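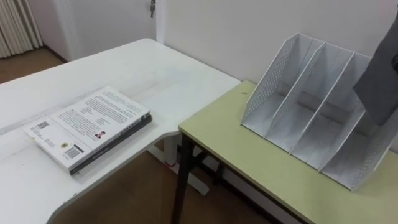

Ticket reopened at the requester's insistence, under the original subject: "Desk surfaces do not match, things fall in." I sit at the white Skarnach desk with the curved corner, and since the January shuffle it has been parked against the side table from the old mail room. The two were supposed to form one continuous work surface. They don't. The side table sits slightly lower than the desk, so there's a step where they meet, and the white file organizer has ended up over on the yellow-green side while my two books, the white paperback and the thick black one under it, stay on the desk near the front. Every time I file something I reach down a step. Anything round that I put down near the curve goes for a walk.

Category: Furniture & Workspace > Height and Alignment > Wellthorpe, second floor

Requested outcome: level surfaces, or an organizer that lives on the desk. I'm easy.

First response from Facilities: asked whether I had tried moving the organizer. Yes. It went on the desk for one morning. Loaded, it takes up the part of the desk where I put my elbows, and I read with my elbows. Moved it back before lunch.

Second response: asked for the model of the side table. There's no label on the underside, just an old piece of masking tape with "Achterberg" written on it in marker. I took this to be the manufacturer. Facilities took it to be the name of the meeting room it came out of. Facilities was right, and was gracious about it for one full email.

Third response: ticket closed as "working as intended." Reopened.

Things tried so far, in order:

Raising the side table. Its feet have screw-in levelers, so I gave each one 3 full turns. This gained a bit of height and also gave the table a wobble it hadn't had before. Spent a while chasing the wobble from leg to leg. It's now in the back leg, which I can't get at without lying on the floor, so I have declared it solved. Put the others back to where they started, more or less.

Lowering the desk. The Skarnach feet are already wound all the way in. Checked twice, since the second reply implied I hadn't.

Shims. Folded cardboard under the side table, two layers per foot. Looked terrible and worked beautifully for two days, then the cardboard packed down, unevenly, and the organizer began to creep toward the gap whenever I pulled out a thick folder. Removed.

Felt pads. Ordered a pack of 40 from Prostora through the supply form. What came was 40 pads for chair legs, the thin kind with glue that sticks best to fingers. I stacked them under each table foot until the heap started to lean. Do not do this. I have plenty left if another department is having a problem that can be fixed with small brown circles.

Swapping sides. Tried the side table on the left. It fits, but then the drawer of the cabinet behind me opens 12 inches and stops against it. I keep the good stapler in that drawer. Swapped back.

Non-slip mat under the organizer. Cut from a roll of shelf liner I had at home. This one helped. The organizer now stays where it's put, even if I yank. It does nothing for the step, but it has removed the part of the problem that made a noise.

Sorting what's in the organizer. Facilities suggested I "reduce the load." Fine. It has four slots and I had been using them as four identical piles of despair. They are now: to do, to sign, to send back, and a last one I haven't named. For now all four are empty.

Current status: table stable if not leaned on. Organizer stable. Pens still roll toward the curve in the desk and off it, so the pens now live in a mug. The books can stay where they are. They have never rolled anywhere and I see no reason to involve them.

Remaining request: four taller leveler feet for the side table, all the same length please, the same thread as the ones on it now. I've left one of the old ones in an envelope at the front desk so it can be matched. The envelope says LEVELER FOOT on it. Please don't recycle the envelope until somebody has looked inside, as the table is standing on a stack of felt pads at that corner.

Priority was set to Low by the system. I tried to change it to Medium and the form asked me for a cost center.

Update, 3:40 in the afternoon: Facilities has replied asking for the model of the side table.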